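Wrist cam demos at home: how much variety is enough?
Forum: Learning from Demonstration

oddtorque
May 29, 2018
I finally have teleop recording running with Itanus and I'm having way too much fun with it. The task is simple on paper: find the bowl, pick it up, put it down somewhere else. Each demo gets capped at 90 seconds. My plan is 600 of them, moving the bowl between takes, and the wrist camera is the only view the policy gets.
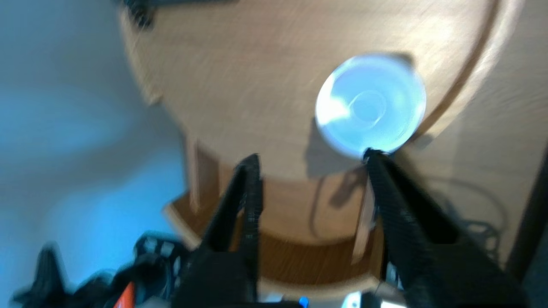 Wrist view, fingers open, bowl close to the front of the wood.

What I love about this spot is how mean it is. There's glare inside the bowl, a big shadow off to one side, and then the curved edge right there waiting to catch a fingertip. Should I fill the set with hard starts like this, or get the easy ones done first?

slowservo
Easy ones first! I started with every awkward placement I could dream up and my first policy just hovered. I threw in a batch of boring middle-of-the-board grasps and the approach got a lot cleaner.

trayfull
I'd go the other way. Easy placements teach it one motion and it clings to that. Mix them from the first session and shuffle. Also, what are you doing about the bowl being see-through-ish? My Katik notes from November are basically one long complaint about clear cups.

oddtorque
Hasn't scared me yet, but I've only looked at 11 demos closely. The rim reads nice and bright against the wood, so I'm hopeful. Clear cups sound much worse.

The thing I keep going back and forth on is the travel footage. The arm spends a lot of time with the fingers shut, looking at wall, floor and cords, no bowl anywhere.

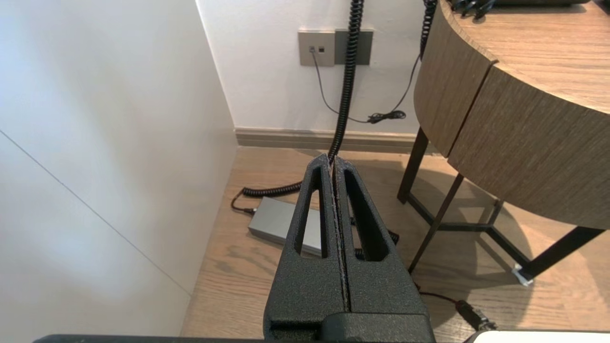

I could trim all of that and save a pile of disk space. But if the policy ever ends up pointing the wrong way at run time, those are the only examples that show it how to get back to work. So for now I keep everything and tag the stretches with no target in view.

slowservo
Trim it. Seriously. Dead time swamps the grasp, and the grasp is the part you care about. Itanus can downsample by tag if you can't bear to delete anything.

trayfull
Downsample, yes, delete, no. Coiled cords and shadows on a wood floor are great clutter, you couldn't set that up on purpose if you tried. I would change more of the furniture between sessions, though. Pull a drawer out, move stuff around on top.
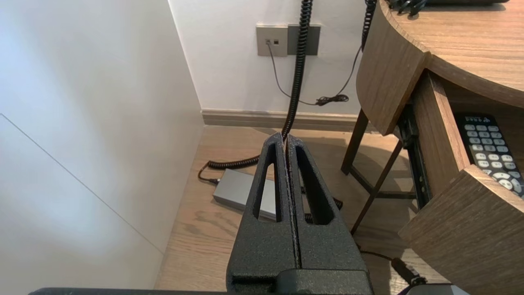 With Tukison I had a model that treated a closed drawer front as a landmark. Worked beautifully until somebody opened the drawer, and then it had no clue where it was. I added 2 sessions with the drawer in different positions and retrained, and the trouble went away.

slowservo
Or the extra data helped and the drawer had nothing to do with it.

trayfull
Could be! I didn't run it both ways. Should have.

oddtorque
OK, that's my experiment then – same number of demos, drawer fixed in one set and moved in the other, travel footage downsampled in both. I'll mix hard and easy starts from the beginning and slowservo can yell at me if it hovers. Will post the grasp results for each set here.

slowservo
Deal. Keep the raw files.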